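Unit 5: Household Packaging, Closures and Cartons
Notes prepared by Svenja Kaufmann

A flip-top cap is a closure in two parts joined by a hinge. The base grips the bottle neck and the lid folds over a small opening. Plastic bottles with this closure are usually stored upright, label facing out, so the contents can be identified without handling.

Cover the bench with white paper before any bottle is set out. Marks show up readily on a white surface, and their colour should be noted on the record sheet before the paper is changed.

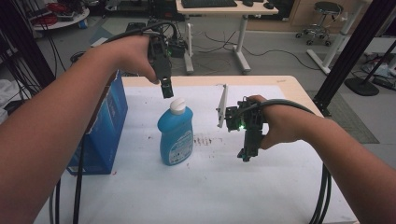
Cartons are treated separately. Printed cardboard loses stiffness when damp, so cartons stand to one side of the bottles. Record the following for each item:

Material of body
Material and type of closure
Nominal volume (100 mL or 400 mL in this unit)
Position and colour of printing

Bottles and cartons of the same colour are listed on separate lines. Queries about the record sheet go to Gion Camenzind before the July practical.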